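Everyone selling robot arms now says you can teach one a kitchen chore in an afternoon. Just guide it by hand, they say. I spent three afternoons on it at Flivthorpe and I have questions.

First, whose skill is it? When Yuzuki Shimada drives the arm remotely, it looks great. Of course it does. Yuzuki is good at picking up fruit.

We logged 881 demos of "put the fruit in the bowl." Then somebody moved the bowl a hand's width and we were back to arguing about what counts as a success.
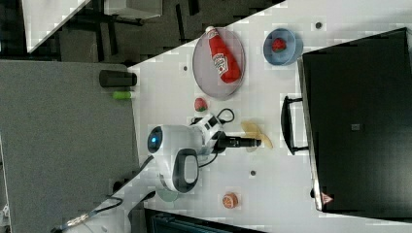
Guiding by hand is worse, if you ask me. You lean on the arm, it drifts, and your bad habits go straight into the data. My demos all have the same little wobble at the end. Guess what the policy does.

Torkus says the fix is more demos – over 1,480 per task. At that point I'd like to see the afternoon they were talking about.

Comments

Ariel Umali: did you try mixing operators? helped us a bit

Kátia Bittencourt: The wobble!! Ours does it too.

Ivone Coutinho: 881 is nothing, keep going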